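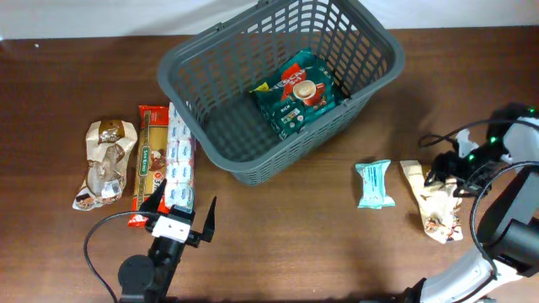

## 3. Setting up your Flodance audio guide for Zupan old town

I walk this route every February, so trust me on the order!

1. Collect your handset from the Sendo gate and key in 57 for English.
2. Turn your back to the river and press play. Track 2 covers the siege of 1193 (my favourite bit, gory as it is).
3. Climb to the Bamilard tower and wait for the beep before you carry on.

**Note:** the battery lasts up to 738 minutes, so take your time over lunch.

**Caution:** the tower steps are steep and badly worn – pause the track while you climb.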